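The Page Behind the Door

When Rebecca Caruso came to work at Terkow, the rules for the picking cell lived on a sheet of paper taped behind the door, where you could only read them if you shut yourself in with the robot, which was itself against the rules. She found this out on her first morning. She had gone in, closed the door to see what was on the back of it, and read, in large capitals, DO NOT ENTER AND CLOSE DOOR ALONE.

"Everybody does that once," said Calum Haldane, letting her out. He had a mug in each hand and gave her the fuller one, and that was more or less how they became friends.

Terkow was a small outfit on the second floor above a place that sold used pianos, and its whole business was teaching arms to pick mixed things out of bins for people who had mixed things in bins. The biggest of these people was Hemuvix, who ran returns for a good many shops and were not, on the whole, patient. In April they wrote to say they would be sending someone to look over Terkow's working practice before they signed for another year, and could they please have the written rules in advance.

So Rebecca, being newest and having once confessed to liking a tidy document, was given the job of writing them.

She began, as you would, by asking. She asked Riku Tanabe, who had built most of the cell with his own hands and talked to it under his breath, and he told her there was really only one rule, and it was to lock the thing out before you reached in. Then he thought a while and added that you should also check the clamp. Then he thought again, all through lunch, and by the time he had peeled his orange he had added eleven more, several of which contradicted each other. She wrote them all down on the back of a delivery note.

She asked Zeyu Jiang, who looked after the logs, and Zeyu opened the incident file, with its 193 entries going back to before the pianos moved in downstairs. Some of them were serious and made her sit up straight. Others said things like "Cable again" or "Calum" or, in one case, only "No." She read every one of them, over two evenings, with her shoes off and a bag of pretzels, and she came out the other end feeling she knew the place rather well.

What the file taught her was that people at Terkow hardly ever did anything reckless. They did small helpful things. They saw an object lying awkwardly and leaned in to turn it over. They tightened a clamp while the arm was only paused, and a paused arm, as Riku liked to say, is an arm with its coat on. They borrowed a zip tie from the wrist to fix a lamp.

She took her laptop into the room next to the cell and wrote with the window open between them so she could look up and check each sentence against the real thing.

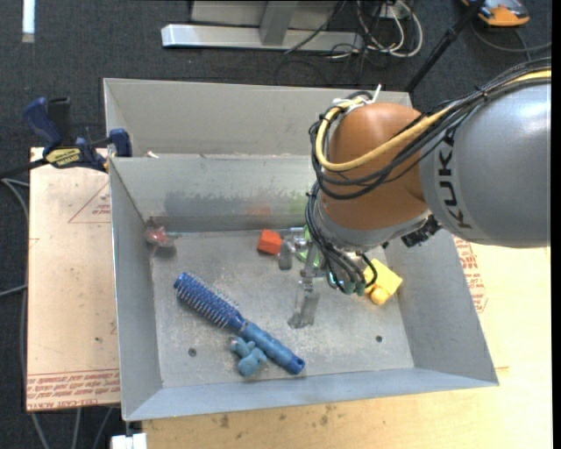 The cell with the hairbrush set in, from Rebecca's second draft.

The hairbrush was a sore subject. It had come in with the household set, along with the little plush creature and the yellow toy, and Riku maintained that bristles were unfair. Calum maintained that Hemuvix would send bristles whether they were fair or not. Rebecca put them both in the draft, under Choosing Test Objects: Include at least one thing that somebody in the room objects to.

She wrote that the bin must be clamped to the table before power is given to the arm, and that whoever fits the clamp must be the one to test it. She wrote that cables at the wrist must be fastened with enough slack to let the joint turn, and looked at again whenever the gripper is changed. Floor cables, she wrote, belong to everyone, and anyone who steps over one has agreed to move it. She was pleased with that and read it aloud to Calum, who said it was lovely and asked whether it could be enforced. She changed it to "Report loose floor cables before starting work," and was a little sad for the rest of the afternoon.

The draft grew. It reached 1,370 words, then went a good way past, and Zeyu, who had been reading along kindly from the next desk, said that if it got any longer people would have to be locked out just to finish it.

"How long should it be?" Rebecca asked.

"How long was the one on the door?"

She went and looked (with the door open, and Calum standing in it). Apart from the capitals there were 2 lines, and one was the telephone number of the electrician.

She cut it to 300 words and slept badly.

The person Hemuvix sent was Hongjun Wan, a quiet man in a raincoat who accepted tea, took off the raincoat, folded it over his arm, and asked to see someone clear a jam. He didn't want to be told how. He stood well back with Rebecca's page in his hand and watched Riku stop the arm, turn the key, put the key in his own shirt pocket, try the start button to be sure of it, and only then reach in and lift the hairbrush out by its handle. It took some time. Downstairs a customer was trying out a piano, the same eight bars of a waltz, with the same wrong note in it.

"Trying the button isn't on your sheet," said Mr. Wan.

Rebecca looked. It wasn't. It had been in the long version, in a paragraph she had been fond of, and it had gone out with the floor cables.

"He always does it," she said. "I suppose I stopped seeing it."

"I always do it," Riku agreed, a bit alarmed, still holding the brush.

Mr. Wan took a pen from his jacket and offered it to her, and she leaned on the window ledge and wrote it in, between the key and the reaching. Her handwriting went uphill. He read it over, nodded, and asked what else they had all stopped seeing, and it was such a good question that Calum went and put the kettle on again.

They were there until past six. The new page has gone up on the outside of the door, and Riku has already written something in the margin about bristles.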